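Subject: Re: [robot-club] Notebooks, and what to bring on Tuesday

Hello all,

Thank you for the questions, and I'm sorry this has taken me a few days. I wanted to sit down with a pot of tea and answer them properly, so do feel free to skip to the bit that concerns you.

On Tue, the Nerholm team wrote:
> We've read the notes for the handling task twice and we're
> still stuck on the notebook. Ours is stiffer than the ones
> we practised with, and the arm keeps shoving it along
> when the fingers come at the cover face on. Are we allowed to
> use the second arm to steady it? And does the cover matter?
> One of ours is plain and the other is very busy.
> Also, is it still 15 minutes a turn?

Taking the last one first, yes, it's still 15 minutes a turn, and that includes getting your arms back to their starting pose for whoever is after you. Please do leave time for that! At Piltthorpe in the spring we overran so badly that the last pair hardly had a go, and I felt dreadful about it.

As for the cover, you may use whichever you like. We have the Starry Night one out on our bench and I'm very fond of it, all those blues and creams going round and round. If your program relies on finding the edges of things by their colour, though, a cover like that will give it plenty to think about, and I'd suggest you try the plain one first and move on to the busy one when you're happy. 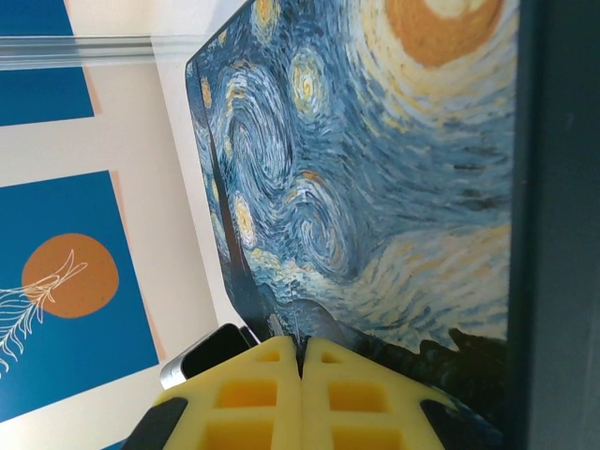

The shoving is a very common trouble and you mustn't be disheartened by it. My advice is to slow the last little stretch of the approach right down, and to open the fingers well before you get there. Soft fingertips forgive a great deal, but they can't forgive arriving closed. Have a look through your saved runs as well and throw out the bad ones. Our older group had 394 of them by the end of term and had never deleted a single one, including a whole afternoon in which the notebook was upside down — I think they had grown attached to them.

And yes, both arms are allowed. I know the first version of the notes said otherwise, and that was my muddle. Flutar, our own pair of arms, share one rail, so the grippers can come very close together in the middle, and it takes a bit of practice to stop them arguing over the same patch of table. Decide early on which arm is doing the holding and which is doing the fetching, and keep to it for the whole turn.

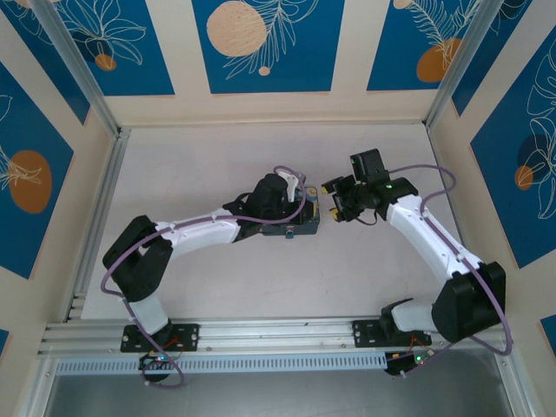
Do check your cables before you begin, please. Leave enough slack at the wrist for the arm to stretch out fully, and move each joint slowly by hand with the power off to see that nothing snags at the elbow. It only takes a minute, and I have had to mend enough connectors this year to last me a good long while.

Now, numbers. We have 18 down for the Macapagal Cup day, which is lovely, and I can squeeze in 5 more if anybody has a friend who is wavering. They don't need to have built anything. There is always timing to be done, and scoring, and somebody has to put the notebook back where it started.

For Tuesday, bring your own laptop and charger, your notebook (either cover!) and a packed lunch. The kettle is working again. Doors open at half past nine and I'll be there from nine if you'd like a quiet go first.

If I've missed anybody's question just send it again, to the list if you can, so that the others get the answer too.

Warmest wishes to all,
The list organiser
Piltthorpe Robot Club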